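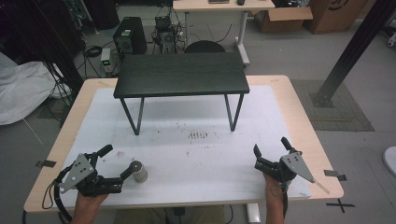

Brullwood Project Report: Two Hand-Held Grippers and a Small Table

Our goal this term was a pair of grippers that a person holds and moves by hand, so a robot arm can later copy the motions. We built them in the shared workshop on Breda Street, and it was the most fun I've had in any class! The design started from the Kundar plans, with 4 changes of our own (mostly to the fingers, which we made thicker).

For a test task we picked a small black table with metal legs. It's a great challenge, because thin bars are easy to see and surprisingly hard to grab.

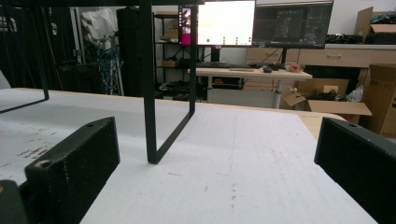 Last updated: April

The first fingers slipped on flat bar, so we reprinted them with a wider inner face. That took 7 tries. Camera angle mattered too: we wanted both fingers and the legs in view at once, and tilting the mount 18 degrees got us there.
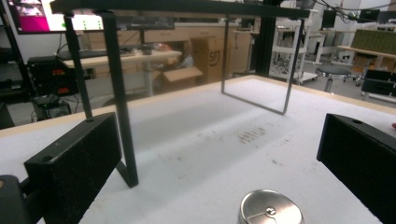
Gripper view with the metal cylinder between the fingers and the table behind it.

Round parts are next on the list. A smooth can wants to roll away if one finger touches early, so we're working on getting both sides to close evenly (still tuning the springs!).

Cable drag is our other problem. The cables pull on your wrist after a long session, and we want to try lighter ones.
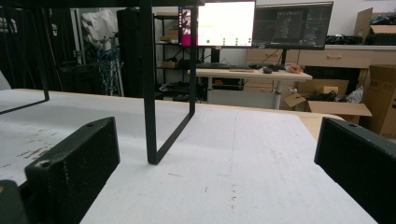
Sandhu wrote back after reading our draft that we should log finger position together with the video from day one, and that matching them up later cost that group 2 weeks. We've added it to the plan.

Comments

gearloft: Love the thick fingers. Did you try rubber pads?

Mina_K: Please post the spring sizes when you settle on them!

Related
Kundar plans: our parts list
Cable routing for hand-held tools
Brullwood spring build night, Saturday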